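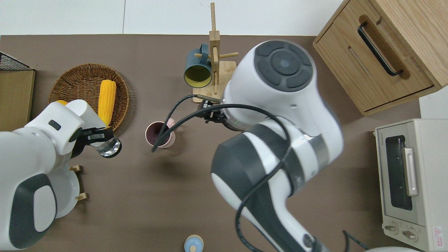

*Fig. 1. Serving table: corn basket, mug rack, plate holder, glass cup.*

# Tabletop Layout Group, minutes, September

Start 2:10 p.m. Attended by Okava (table and storage), Vindetel (tableware) and Udia (records). Tanoli sent written comments, read under item 3. Minutes of the previous meeting accepted with one correction: "dish rack" in item 2 should read "dish holder."

## 1. Mug rack and cups

Rack has a square light-wood base, vertical post and dowel pegs. Vindetel reported that mugs hung by the handle turn on the peg when the rack is moved. Teal mug stays on the rack. Pink cup with maroon interior is listed as a standing item and gets no peg. Its marked position is just in front of the rack.

Okava asked whether the clear glass cup should be listed with the mugs. Agreed: separate line, glassware, stored upright.

## 2. Corn basket and plate

Basket remains the round wicker one. List entry to read "corn cob, yellow, 2," replacing "vegetables, assorted."

White round plate is kept standing in the dish holder. Okava to check the peg spacing against the plate rim. The holder was last adjusted for a thicker plate, and the current one leans.

Black wire rack on the light wooden board: no change.

## 3. Long table, brown mat

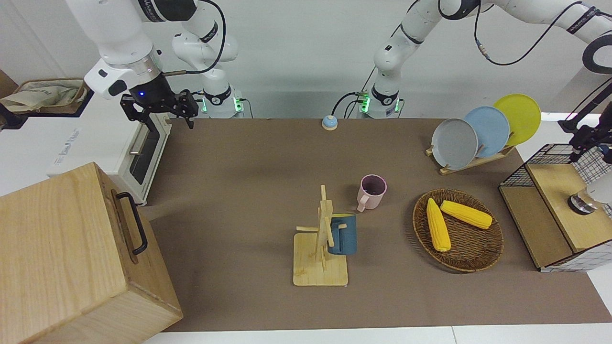
*Fig. 2. Long table with toaster oven, call bell and light-wood box.*

Tanoli's comments, in summary:

- Toaster oven at the back left blocks access to the counter behind it. Requests a move toward the front.
- Call bell (blue dome, white base) is too far back to reach from the front of the table.
- Light-wood box overlaps the front-left corner of the mat.

Discussion. The oven door faces the mat and needs clear space to open. Moving the oven forward would bring it closer to the box. Oven position kept. Tray on the back counter to be cleared, contents to be sorted by Okava.

Bell: Vindetel prefers the back center, where there is nothing beside it to knock it over. Tanoli's request deferred to the next meeting.

Box: to be shifted left until the mat corner is free. Handle stays at the top right.

Wire-mesh cabinet: not discussed for lack of time.

## 4. Item list and budget

Udia reported 751 entries in the item list, 4 of them without a storage position. Spending to date is $1,809 against an approved $3,558. Vindetel's quote for replacement plates was not available. No purchases approved.

## Actions

| Action | Owner |
|---|---|
| Check peg spacing on dish holder | Okava |
| Shift light-wood box off mat corner | Okava |
| Clear counter tray | Okava |
| Submit plate quote | Vindetel |
| Correct corn and glassware entries | Udia |
| Assign positions to the 4 open entries | Udia, Vindetel |

Carried over: bell position, wire-mesh cabinet.

Closed 3:25 p.m.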